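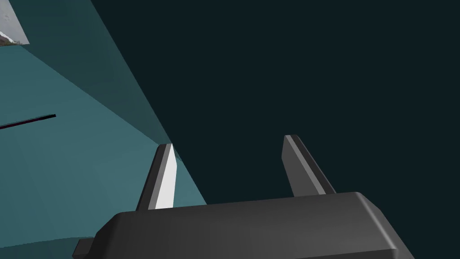 Simulated gripper with its fingers open beside a teal surface.

Call for participants: reviewing good-practice rules for gripper work in simulation

Mekmont is looking for people to take part in a paid review of its draft rules for testing robot grippers in simulation. The work is done remotely. You can apply as an individual or through your employer.

Background

The draft is called the Skisireck rules. It covers how a simulated gripper test should be set up, run, recorded and reported, so that a second team can repeat it and get a result that can be compared with the first. It grew out of an internal checklist at Mekmont and now runs to 80 rules. Claltent and Koivisto have been using an early version in their own labs and will each supply test cases for the review.

Several rules have caused arguments. Two teams read the rule on contact differently: one counted any touch between a fingertip and a surface as a contact, the other counted only touches above a set force. Both followed the text. We want to find more problems like that before the rules are published in October.

What you will do

You will be given access to a set of 612 recorded simulation runs. Each run comes with a short sequence of views from the gripper, a log file and a setup sheet. You will receive a share of these, normally 100 runs, and work through them with the draft open next to you.

For each run you will:

Check the setup sheet against the draft and mark any required item that is missing, such as the gripper model, joint limits, friction values or time step.

Mark the points where a finger touches a surface or an object, using the definitions in section 3. Where the view doesn't settle it, mark the point as unclear. Do not guess.

Say whether the run should be reported as a pass, a fail or invalid under section 5.

Write down any rule you had to read more than once, and how you ended up reading it.

Part of each set is given to a second reviewer, and you will not be told which part. After the individual work there are two group calls, each lasting 90 minutes, where reviewers go over the runs they disagreed on. Calls start at 4 p.m. Central time. You need to attend at least one of them.

Who we are looking for

We need a mix of backgrounds. You should fit at least one of these:

You have set up or run robot simulations, at work or as part of a degree.
You have worked with grippers or other end effectors on a production line, including as an operator or maintenance technician.
You have written or audited test procedures or safety procedures in any industry.

You don't need to program for this work. You do need to read technical English comfortably and write short, clear notes. Experience with formal standards is useful but we don't require it. Several sections are meant for readers who have never used a standard before, and we need some of those readers on the panel.

You can't take part if you helped write the draft, or if you currently work in the simulation groups at Claltent or Koivisto. People in other departments of those firms are welcome to apply.

Time and pay

Expect to spend about 30 hours in total, spread over six weeks in July and August. You choose your own hours apart from the group call. Reviewers are paid a flat fee of $3,000. Half is paid when you return your marked runs and half after the call. If you stop early, you will be paid for the runs you have finished.

Equipment

A laptop or desktop computer with a current browser is enough. The runs play in the browser and nothing has to be installed. Please use a screen rather than a phone or small tablet – thin edges and narrow gaps are hard to judge on a small display.

How your work is used

Your marks and notes will be stored under a reviewer number. The published report will list the names of reviewers who agree to be listed and will not link anyone to a particular comment. The recorded runs remain the property of the firms that supplied them and may not be copied or shared. You will be asked to sign a short confidentiality agreement covering the runs. It does not cover the draft, which you are free to discuss.

How to apply

Use the form on the Mekmont careers page and choose "Skisireck review". Attach a resume of no more than two pages and answer the two questions on the form. One asks about your background. The other gives you a rule from the draft and asks how you would apply it to a short case. There is no single correct answer to the second question. We look at how you explain your reading.

Applications close at 5 p.m. Central time on the last working day of May. Everyone who applies will get a reply by the middle of June. Selected reviewers will have a one-hour online introduction before they receive their runs, and that hour is included in the time given above.

If you need changes to the form, the viewer or the calls because of a disability, say so in the last box on the form or contact the careers desk before applying. Requests of this kind are not seen by the people who choose the reviewers.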